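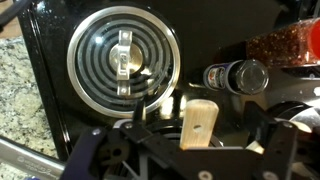 Cledico to stop making plug-in coil elements for older ranges

Cledico will end production of its plug-in replacement elements for electric coil ranges in June, the company told parts distributors in a notice sent Monday. Orders already accepted will be filled. New orders will be taken only until the remaining stock is assigned.

The notice covers 279 part numbers, most of them 6-inch and 8-inch elements for ranges that are no longer sold new. Terminal blocks, drip bowls and trim rings are not affected and stay in the catalog under their current numbers.

Cledico gave two grounds for the decision. Demand for the older elements has fallen each year as ranges are replaced with smooth-top models, and the supplier of the resistance wire, based in Asia, has raised its minimum order above what the company expects to sell. The notice says a second supplier was considered but could not hold the required resistance tolerance over a full production run.

Friesen, the largest regional distributor of the line, said it has 2,890 elements in its warehouse and expects them to last roughly 8 months at the present rate of sale. It has set a limit of four elements per order for repair shops and will not accept returns on the discontinued numbers after the end of June. Prices are unchanged for now.

Owners of affected ranges will still have options. Elements from other makers fit many of the same receptacles, but the match has to be made on more than diameter. Terminal spacing, the shape of the terminal ends, the wattage and the supply voltage must all agree with the rating plate on the range. An element with a higher wattage than the original can overload the switch that controls it, and one with a lower wattage will be slow to bring a full pot to a boil.

The receptacle should be checked at the same time. Burned or loose contacts will shorten the life of a new element, and a receptacle in that condition is normally replaced along with it. Power to the range has to be off at the breaker before the element is pulled.

Property managers are likely to feel the change first. Nistness, which manages rental buildings fitted mainly with coil ranges, said it will buy elements for one more year of repairs and then replace whole ranges as they fail. The company said it had already been moving in that direction in its larger buildings, where keeping several sizes of element on hand took up shelf space and led to wrong parts being installed.

A cross-reference list showing the discontinued numbers and their dimensions, wattage and terminal type will be sent to distributors before production ends. Cledico said the list will not name substitute parts from other makers. Warranty terms on elements already sold remain in force, with credit issued in place of a replacement once a given number is out of stock.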